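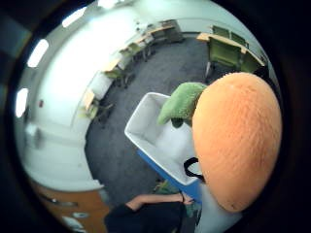

Home and Family Studies, Unit 6: Sorting and Storing Soft Toys
Handout for sections 1 and 2
Instructor: Kiran Rathore
Updated October 8, 2022

Reading for this unit: course packet, pages 100 to 126. Bring the packet to the practical session, because the fold-out chart on the last page is used in the exercise.

1. Why soft toys get their own unit

Blocks, puzzles and cars have hard edges and stack well. Soft toys don't. They squash, they take up more room than you expect, and they hold dust. In the home visits written up by last year's class, stuffed toys were the group most often found on the floor, and the group parents had given up on first.

For this course a soft toy is anything with a fabric outside and stuffing inside. Fruit and vegetable plush count, even when they belong to a play kitchen set. Hand puppets do not (see Unit 7).

2. Open bins

Three kinds come up in this unit.

Rigid bin. Smooth inside, keeps its shape, wipes clean with a damp cloth. The rim stays open while you drop things in. Heavy for a small child to carry when full, so look for a handle or strap.

Fabric cube. Light, folds flat, cheap. The sides sag, more so after a few months of use. A cutout handle on the front lets a child pull it off a low shelf. Stains need to be treated right away.

Mesh hamper. Good air flow, but tags and loose threads catch in the holes. Fine for a laundry room. We don't recommend it for a playroom.

The Flornby and Cardoso storage cubes in the supply closet are both fabric. Compare the handle stitching on the two before you write up question 3.

Lids: leave them off for children under five. A lid is one more step, and the toys end up on top of it.

3. Sorting

Start with the whole collection out on a table or a clean carpet. Do not sort from inside the bin.

First pass - condition. Check seams, eyes, noses, and anything glued on. A loose part means the toy goes to the mending pile. Squeeze the body to feel for lumps in the stuffing.

Second pass - surface. Long or shaggy pile holds crumbs and hair and should be brushed before it is stored. Quilted or short pile can be shaken out.

Third pass - kind. Keep the groups broad. "Animals" and "food" are enough for most families. A four-year-old will not keep up a system that has bears in one place and dogs in another. If a child has a different idea of what belongs together, use the child's idea.

Work with one toy at a time and put it all the way in. Leaves, tails and ears left hanging over the rim get pulled, and the seam at the base is the first to go.

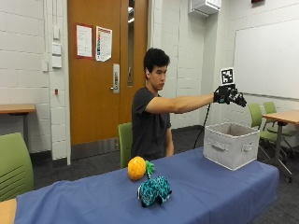 Fig. 1. A plush pineapple and a spotted teal stuffed animal on the table, with an empty fabric bin at the right end.

4. Where the bin goes

For a seated activity, put the bin at one end of the table so that the middle stays free. A cloth on the table stops toys from sliding and makes it easy to gather up lint afterward.

For everyday use the bin goes on the floor, close to where the toys are played with. Rim height should be no higher than the child's chest. Aoi Takeda's notes on reach and shelf height are in the May packet, if you still have it. They cover standing reach only.

Check the floor beside and behind the bin at the end of every cleanup. Small pieces collect there, and dark carpet hides them.

5. Cleaning before storage

Surface wash with mild soap and a barely damp cloth. Machine wash only if the tag allows it, inside a zipped pillowcase, cold, gentle cycle. Air dry completely, turning the toy a few times. A toy that is damp in the middle will smell within days and pass it on to the rest of the bin.

6. Written work

Two pages, typed. Choose one bin type and one room in a home you know. Describe the collection, how you sorted it, what you took out, and where the bin ended up. Include a floor sketch with measurements.

Grading: sorting record 34 points, floor sketch 20, written discussion 46.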